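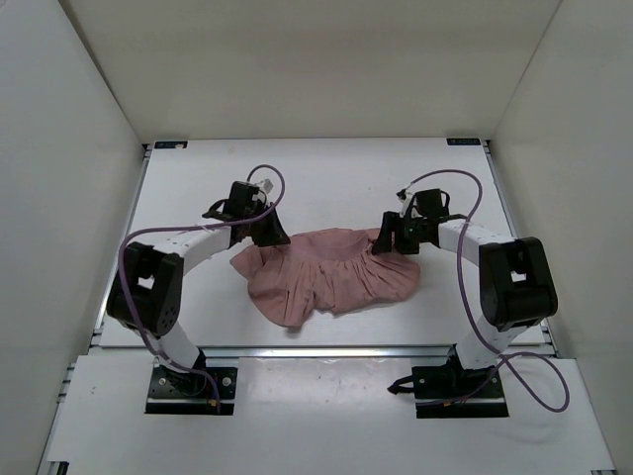 Section 4. Washing and drying pleated or gathered clothes

Please read this section before you use your Flikby steam cabinet with skirts, blouses or any garment that has pleats. The cabinet is gentle, but pleats that go in crooked will come out crooked.

Before you start

1. Read the label of the garment. If it says dry clean only, do not continue.
2. Close all zippers and hooks. Empty the pockets.
3. Turn the garment inside out if it has print or beads.
4. Fill the water tank up to the upper line. Use cold tap water. In places with hard water, use filtered water.

Hand wash

5. Put the garment in cool water with a small spoon of mild soap. Press it down softly with open hands. Do not twist.
6. Leave it for 7 minutes, then change the water until there is no more foam.
7. Roll the garment in a dry towel and press on the roll. Open it and lay it on a clean flat surface.
8. Smooth the waistband or the collar first. After this, pull each pleat down lightly with two fingers, from the top to the hem.

Note: Elastic waistbands need to rest flat before hanging. If you hang them when they are heavy with water, they become long and do not return.

In the cabinet

9. Hang the garment with the clip hanger, two clips at each side. The hem must not touch the floor plate.
10. Close the door until you hear the click.
11. Choose the program PLEAT. The display shows 70, this is the time in minutes. For thick cotton, press the plus button until it shows 96.
12. Press START. The green light stays on during all the program.
13. When the light is off, wait 9 minutes before you open the door. The pleats are still soft when they are warm.

CAUTION: Steam can come out from the front edge of the door. Keep your face and hands away when you open.

CAUTION: Do not put leather, fur or wax-coated cloth in the cabinet.

Note: Small drops on the inside glass are normal. Wipe them with a soft cloth - never with paper, it leaves dust in the seal.

If the pleats are not straight, spray them lightly with water and repeat steps 8 to 13 with the program SHORT.

Comments

Rizal Sitompul
The clip hanger in my box had only two clips in total. Adar sent me the other ones in August, no charge.

Hạnh Quan
Is PLEAT also ok for viscose? The label on mine says only "cool iron".

Wenjie Du
@Hạnh Quan I use SHORT for viscose and it was fine so far. Try the lining first.

Related items

Section 3. Cleaning the water tank
Section 5. Wool and knitted clothes
Error lights and what they mean
Spare clips and hangers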